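Communiqué de presse

Orkusis rouvre son atelier de réparation de quartier, et j'ai hâte de vous y voir !
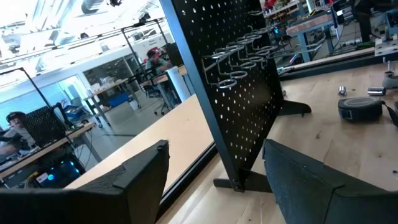 Je vais vous parler de fermetures éclair, d'ourlets et de lampes de chevet, parce que c'est mon quotidien depuis que j'ai lancé Orkusis dans l'ancienne mercerie de la rue Dondard. L'atelier avait fermé ses portes tout l'hiver, le temps de refaire l'électricité et de revoir le rangement de fond en comble (ceux qui ont connu l'armoire du fond savent de quoi je parle). Pour les outils, j'ai un gros faible pour les panneaux perforés noirs garnis de crochets métalliques terminés en anneau : on y accroche les ciseaux par la boucle et on les retrouve sans vider trois tiroirs. Le reste, bobines, boutons, chutes de tissu, a trouvé sa place dans des casiers étiquetés à la main, et mon écriture est ce qu'elle est, soyez indulgents.

Nous rouvrons en mars, un samedi, à dix heures. Le café sera prêt dès l'ouverture, et il y aura des gâteaux tant qu'il y en aura !

Pour ceux qui ne nous connaissent pas encore : Orkusis est un atelier où l'on apporte ce qui est décousu, grippé, ébréché ou en panne, et où l'on repart en sachant le réparer soi-même. Je ne prends pas les objets en dépôt. On s'assoit à côté de moi ou d'un habitué, on ouvre, on regarde, on essaie. L'an dernier, 1446 objets sont passés sur nos tables, et j'ai tenu le cahier jusqu'au bout, même les soirs où je n'avais qu'une envie, rentrer chez moi. Le textile arrive largement en tête, suivi du petit électroménager, puis des jouets, avec une pointe impressionnante juste après Noël.

Du côté des nouveautés, je suis particulièrement contente du coin couture. Il accueille désormais 5 machines, toutes d'occasion, toutes révisées par la maison Wijesinghe, qui a son magasin deux rues plus haut et qui m'a consenti un prix d'ami. Elles sont mécaniques, robustes, un peu bruyantes, et je les adore. Vous pourrez les utiliser librement pendant les heures d'ouverture, à condition d'avoir suivi une petite initiation d'une demi-heure avec moi. On y apprend à enfiler l'aiguille, à régler la tension et à changer la canette sans jurer (pour ce dernier point, je ne garantis rien).

L'autre grande nouvelle, c'est le partenariat avec la quincaillerie Hillard. Elle nous fournit la visserie, les colles et les fusibles au prix coûtant, et elle proposera chez nous, un jeudi soir par mois, une séance consacrée aux petits travaux de la maison : joints de robinet, chevilles qui ne tiennent plus, portes qui frottent. La première séance portera sur les joints. C'est moi qui ai insisté, le robinet de ma cuisine goutte depuis l'automne.

Parlons argent, on me pose la question à chaque fois. L'adhésion annuelle est fixée à 74 euros et donne accès à tous les créneaux, machines comprises. Pour un passage isolé, la participation est libre : une boîte est posée près de la porte, chacun y met ce qu'il veut. Les pièces détachées restent à votre charge et sont facturées au prix d'achat. Les enfants sont les bienvenus avec un adulte, et une petite table est prévue pour eux avec des boutons, de la laine et du carton.

Quelques précisions pour vous éviter un trajet inutile : nous ne réparons ni les fours à micro-ondes, ni les téléviseurs, ni les chaudières. Pour les vélos, il faudra patienter, la cour n'est pas encore aménagée et je préfère ne pas donner de date.

L'inscription aux initiations se fait sur place, au comptoir, ou par téléphone aux heures d'ouverture. Venez avec votre objet, son chargeur s'il en a un, et la notice si vous l'avez gardée, ça m'arrive de les lire !

Contact presse : atelier Orkusis, 74 rue Dondard. Les journalistes qui souhaitent visiter l'atelier avant la réouverture peuvent passer en fin d'après-midi, il suffit de frapper fort, la sonnette attend toujours sa propre réparation.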